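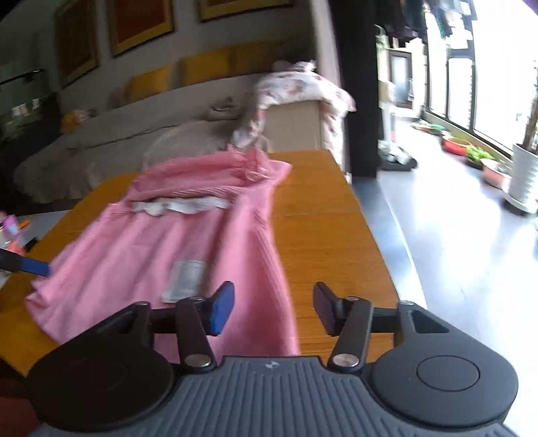
Can you really send knits, the lacy ones, and get them back the same shape? We get asked that more than anything else, most recently by a customer over in Wullis who had already lost two sweaters to somebody else's dryer. Yes. You can. Knits are most of what we do.

About Dernness

Dernness is a small clothing care and folding service. Wash, dry flat, mend, fold, send home. Started in December, in a spare bedroom, with one table and a lot of borrowed hangers. Still small. Three of us now, plus a Saturday helper when it gets busy.

What we take

Sweaters, cardigans, baby things, anything with lace or trim sewn on. Scarves. Blankets if they fit on the table. Bedding too, but only plain cotton, and ask first if it's king size. No leather, no fur, no wedding dresses (we tried one. never again).

How we work

Every piece gets laid out lengthwise on a table before anything else happens. Label read first. If the label is too faded to read we call you, we don't guess. Then trim checked by hand, loose stitches marked with a safety pin, pockets emptied. You would not believe the pockets.

Knits dry flat, never on a hanger, never over a rail. Takes longer. If you need it back tomorrow we are probly not the right place, sorry.

Folding is the part people write to us about. Sleeves in, bottom up, one soft fold across the middle and no crease through the lace. Light things stacked on top, heavy ones underneath. We send a folding card with your first order so you can do it the same way at home. Second printing of the card was 300 and nearly all gone.

The Wistero bag

Your clothes go out and come back in a Wistero bag, our own zip bag, washable, name tag sewn inside. Deposit is 2 dollars, you get it back when the bag comes back. Please do not put wet swimsuits in it.

Mending

Small holes, dropped stitches, lace coming away at one end. Included if it takes under ten minutes. Longer than that and we send a price before we start. Buttons are free if you have the button. We have a big jar of odd ones but matching is luck.

Where we are

196 Fairclough, side door, up the stairs. Parking out front is for the bakery, use the back lot. Drop off mornings, pick up any time till six. Closed Sundays. Pick up route runs through Wullis and the streets behind the school, other areas by request, just ask and we will see whats possible.

Prices are on the price page. Baby items are priced by the bag, everthing else by the piece. Gift cards at the counter only for now.

Questions, use the form or just come up and knock.

Page updated 22/02/2021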